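Lornbridge Makers' Help – Soldering and Small Electronics

Header pins on a little blue board: are my joints good enough, and where should the wire go?
Posted by Yesenia Urrego

Hello all! First proper post after months of reading. I've caught the soldering bug badly and I'm hoping somebody can look over my shoulder before I plug this in.

I bought a small sensor board from the Pacheco bits stall at the Orkthorpe swap meet, the sort that comes with a strip of pins in the bag and leaves you to fit them. I had only ever soldered wire to wire before, so this was a big step up, and I loved every minute of it. I used an old iron that belonged to my uncle, set to what the dial claims is 350, and leaded solder from a reel that must be older than me. It took me a whole evening, with tea breaks.

I've also got one red wire to deal with, the supply, which shares the end of the row with the pins. I want to run it up the back of the board and off to a battery box. 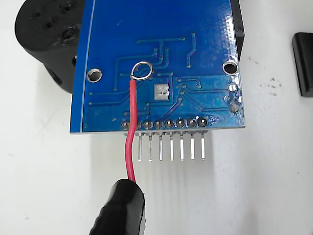
So, what I'm unsure of is this. The joints are more like blobs than the neat little volcanoes you see in the guides. They're all silver-grey, none of them gone black, and as far as I can tell none of them touch each other. Is a blob all right? One of the round pads up the right edge is still shiny and the other has some dull grey solder on it, and I'd like to know if dull means bad.

Then the wire. Is it OK lying over the traces on the back, or will it short something? And does it need holding down? The finished thing is going in a greenhouse to tell me how warm it gets in there, so it'll be knocked by watering cans and tomato plants.

Any help very welcome, and please be blunt, I want to get better at this!

Yesenia

Abelardo Escobar

Welcome, and well done! Pin headers are a lovely thing to learn on, you get the same joint over and over and by the end of the row your hands have worked it out.

Blobs first. A blob can be perfectly good or it can be hiding a bad joint, and you mostly can't tell from above. What you want is solder that has flowed down on to the pad and up the pin, so the edge of it thins out where it meets the metal. If it sits there like a bead of water on a waxed car, with the edge tucked under, the pad was never hot enough and the solder has only stuck to the pin. Tilt the board under a lamp and look at each one from the side – a cheap magnifier is a huge help.

To put a doubtful one right:

Wipe the tip on a damp sponge or brass wool.
Put a dab of flux on the joint.
Touch the tip so it meets the pin and the pad together, and hold it there for a second or two.
Watch for the solder to slump and go shiny, then take the iron away and keep everything still while it sets.

If there's plainly too much solder, lay some braid over it, press with the iron, lift both off together and then add a little fresh. Don't go round and round the same pad though. They lift if you cook them, and then you're into repairs with thin wire, which is fun but a different evening!

Dull grey isn't a fault all by itself. Lead-free solder nearly always sets dull. With leaded solder I'd look twice, as it can mean the joint moved while it was cooling or the flux had burnt off, and a touch of flux and a quick reheat normally brings the shine back. If your reel is as old as you say, rub the first bit clean with kitchen paper before you use it. Old solder gets a grey skin that makes everything harder. I threw out a reel like that last June and my work improved overnight, I was quite cross about it.

Test before you power up. Set your meter to beep, put one probe on a pin and the other on its neighbour, and go along the row. Most pairs should stay quiet. If one beeps, look for a whisker of solder between them, but check the board's pinout too, because two ground pins side by side will beep quite properly. Then do supply to ground. A steady beep there means stop and look again.

After that, check each pin against wherever its trace goes. Blue boards are great for this, you can usually follow the tracks by eye if you catch the light on them.

Enjoy it! The first time a board you've put pins on wakes up and gives you a number is a real thrill.

Gilberto Valderrama

Just get flux. A syringe of it lasts for years. Everything I ever did before I bought flux looked like chewing gum.

Also 350 on an old dial could be anything. Mine said 300 and would barely melt butter.

Esther Laizer

Abelardo has done the joints beautifully so I'll take the wire, as I've put a good many of these in sheds and cold frames and the wire is what always lets go.

Lying across the traces is fine. The coloured coating over the copper insulates it and the wire has its own jacket, so that's two layers. The places to watch are bare metal: pads, pin ends, the rims of mounting holes. If your wire crosses over the soldered ends of the pins, make sure nothing sharp is digging into the insulation. A trimmed pin can be as keen as a needle and a few weeks of wobbling will work it through. I'd steer the wire so it goes round the end of the row if you've the length for it.

It does need holding down. Where solder has crept up inside the strands the wire is stiff, and just past that it's soft, and it always breaks at the change from one to the other. So take the pull somewhere else:

A spot of hot glue an inch or so along is the quick way. Let it grip the board and the jacket.
Better, if there are mounting holes you're not using, put a thin cable tie through one and catch the wire with it.
Best of all is to anchor it to the box as well, so that a tug on the cable never reaches the board at all.

Leave a gentle bend of slack between the joint and the anchor. A wire that's pulled straight is already under strain before a tomato has leant on it.

For a greenhouse, please do think about damp! Give the back a scrub with an old toothbrush and isopropyl to get the flux off, let it dry well, and brush on a thin coat of conformal lacquer once you're sure it all works. Mask the pins, and mask the sensor too or it'll be reading the lacquer. Then put it in a small box with holes in the underside and hang it in the shade. My first one sat in full sun and told me the cucumbers were living at a temperature you could bake a scone in.

I use 3,000 mAh cells in mine, and with the board sleeping between readings I change them so seldom I forget where I put the screwdriver.

Yesenia Urrego

Oh this is brilliant, thank you all so much. Flux is ordered, and I've found two tucked-under edges with the magnifying glass from my sewing box. I'm going to redo those, go along with the beeper, then tie the wire down the way Esther says. I hadn't thought about masking the sensor at all and would certainly have painted straight over it!

Esther, which lacquer do you use, the brush-on or the spray?

Esther Laizer

Brush-on, the small bottle. The spray goes everywhere, including up your sleeve. Two thin coats with an hour in between, and leave a window open.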